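Filley Community Kitchen: Home Cooks Wanted for Our Winter Recipe Testing Group

Posted 8 January 2022

We're putting together a cookbook of soups, breads and slow weeknight suppers from the Omell valley, and we need people to cook from it before it goes to the printer! 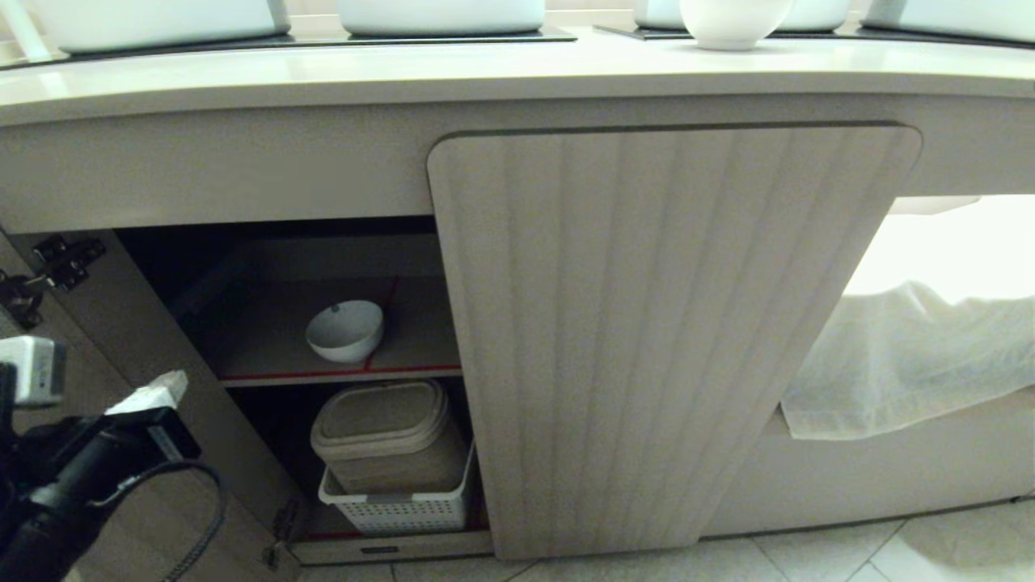 The book has been in the works since November, when we asked neighbors to send in the dishes they make most. We hoped for a shoebox full of cards. We got 464 recipes, some typed, plenty handwritten, one on the back of a seed packet. Nearly 200 have made the first cut, and every one of them has to work in an ordinary home kitchen, with an ordinary oven and whatever pans you happen to own.

What you'd be doing

You'll get 12 recipes over the season, sent in small batches. Cook each one exactly as written the first time (yes, even if you're sure it needs more garlic), then fill in a one-page sheet. Was the pan size right? Did the dough behave? How long did it take you, start to finish, with the phone ringing and the dog underfoot? If you cook it again your own way, tell us about that too. We love those notes.

Who we're looking for

Anyone 18 or over who cooks at home at least a couple of times a week. Beginners are very welcome, and so are people who cook for one, or for seven. We're short on testers with electric coil stoves and would be thrilled to hear from anybody who bakes with gluten-free flour. Please tell us about allergies up front so we can match you with the right dishes.

What you get

A grocery card for each batch, a copy of the finished book, and your name in the back if you'd like it there. There's also a tasting supper at Ismail Hall once testing wraps up. Bring a friend and a container for leftovers.

How to join

Drop a note at the Filley front desk with your name, a phone number, what kind of stove you have, and the last thing you cooked that you were proud of. A few lines is plenty. We'll call everyone back, and first batches go out as soon as a group is full.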